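**Talk notes, session 7: stripping a desktop tower for parts (E. Kwofie)**

Slides 1-3. Skip the history if running behind.

- Mitalora takes in office towers from three sources: Cukier, Saragih, walk-in.
- Last intake was 162 units. 24 were set aside for full teardown.
- Intake sheet goes by chassis type, then by socket. Brand column is optional.

Slide 4. Order of work. Power cord out, hold the power button five seconds, side panel off, case on its side. Cooler comes off before anything else on the board. Leave the retention lever alone until the processor tray is within reach. Wrist strap stays on through slide 9.
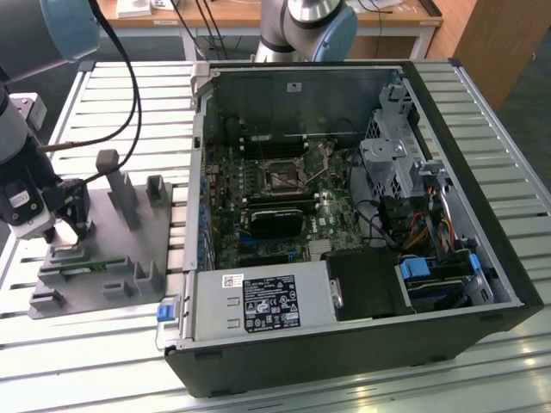 Slide 5. Power supplies cause most of the delays at the bench. Read the label before reaching for a driver; the rating goes on the sheet along with the connector count. Check for a release latch too. On this chassis it is the blue plastic piece at the end of the supply, and the same blue marks the drive tabs and the expansion slot latches. Start with those. Unplug the board and drive leads first, and pull by the connector body, never by the wires.

Slide 6. Sorting.

- Memory: antistatic tray, one size per tray.
- Graphics cards: bag singly, bracket end up.
- Hard drives: straight to Mimetti for wiping. Log the serial number. No drive goes back on the shelf untested.
- Bare chassis: steel bin, plastic shroud removed.

Slide 7. Storage. Bin 666 is for boards with bent socket pins. Do not mix with the tested boards. The label was changed in October and the old sheets still say otherwise.

Questions, then bench time. Hand out drivers and trays.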